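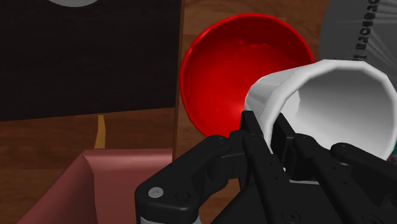
Fig. 1. Multi-finger hand in simulation, white cup held on its side, red bowl behind it.

From: Divya Kartha
To: rekside-users
Subject: Re: [rekside-users] Hand vs. parallel gripper on the cup task

On 27/10/2022, Sowmya Kurup wrote:

> Divya, the summary you posted has the Stellasix hand at 78 out of 100 on
> the cup task, and no matching number for the Hiltum parallel gripper.
> Balakrishnan and I are trying to decide which of the two gets the mount
> on the real arm in November, so three questions.
>
> 1. Were both run with the same controller gains? The hand settles much
> more slowly than the parallel gripper in our setup and I would expect
> that to show up in the score.
>
> 2. Which cup mesh did you use? The one in the Kandasamy object set has
> visible flats all the way around the rim. We got odd contact normals
> with it and stopped using it.
>
> 3. Did you keep the clutter in, or clear it? Our planner does well on a
> bare table and badly on anything else, so a bare table result would not
> tell us much.
>
> Sowmya

Sowmya,

In order.

1. No. The arm gains were the same for both. The finger gains were not. I started with one set for everything and the hand oscillated against the cup wall, enough to walk the cup out of the grasp on its own. I lowered the stiffness on the finger joints and left damping where it was. The Hiltum ran on its shipped defaults. If you want a strict comparison, the honest label for my runs is "each gripper as tuned by one person in one afternoon." Pavithra has the gain files and will put them in the shared folder under hand_gains and pg_gains.

The slow settling you mention is real, but most of it in my logs was command delay. The hand bridge adds 18 ms on each cycle. The parallel gripper goes through the direct interface and does not have that. Turn on the step-locked option in Rekside before you measure settling, otherwise you are measuring the bridge.

2. It is the Kandasamy cup. You can see the facets on the rim in Fig. 1. I had the same trouble with normals at first. When a fingertip lands on the line between two flats, the normal flips from one step to the next and the solver pushes the finger sideways. Two things helped:

- Separate collision geometry. I left the visual mesh alone and gave the contact solver a smooth tapered cylinder. The picture looks the same and the contact is much quieter.
- A small contact margin on the fingertip pads only. If you put it on every link of the hand, the links start to interfere with each other where they overlap near the base of the fingers.

With the faceted mesh used for collision, the parallel gripper suffers less than the hand. Its jaws are flat and wide enough to bridge more than one facet. So if you compared the two on the raw mesh, the hand would look worse than it is, and I would discard those runs.

3. Clutter stayed in. The red bowl is the one that matters. In the layout shown it sits right behind the cup, and there is not much room for anything to go between them. The rose-colored box on the near left is the other one to watch. In that view the leftmost finger passes in front of its corner, and the planner has to be told about the whole finger, including the rounded tip. Our first collision model of the hand used one capsule per finger and was too short at the end.

Now the missing number. I did not post a Hiltum score because I stopped that series early and do not trust it. The jaws handle an upright cup without any trouble. With the cup on its side, the approach depends on which way the mouth points, and my grasp sampler kept proposing one jaw inside the cup and one outside. Those grasps are stable in simulation. I am not convinced they would be on hardware, where the rim of a thin cup can flex, so I rejected them by hand and then realized I was no longer testing the same thing on both grippers. Azra Berisha is rewriting the sampler so that the inside-outside grasps are tagged and can be switched off for either device.

The hand does not need the inside of the cup. Fingers close on the outer wall from more than one side and the cup sits between them. The cost is bulk. From the camera pose I used, the hand and cup together cover most of the right half of the view, and the part of the bowl you most want to see is the part they hide. If you rely on that camera to place the cup after the grasp, you will want a second one. Balakrishnan Rao asked about this on the last call and I said it would be fine - I was wrong about that. Pose estimates on the bowl got noticeably worse once the hand had closed.

Failures for the hand, by type, from the logs:

- Finger contact with the bowl on approach. The largest group.
- Cup rotated in the grasp during the lift. Mostly with a low friction setting on the pads.
- Planner timeout with no motion. I counted these as failures. You may prefer not to.

One more item on episode length. I cut episodes at 122 control steps. A few of the timeouts might have found a path with a higher limit, so please use the same cutoff if you rerun, or say what you changed.

For the November mount, I would not decide from my numbers. If you have to order the adapter plate before Azra's sampler is merged, the Hiltum is the easier one to take off again. The Stellasix needs its cable run redone each time.

I can rerun both series with the tagged sampler and the smooth collision cup. Send me the pad friction value you measured on the real fingertips and I will use that in place of my guess.

Divya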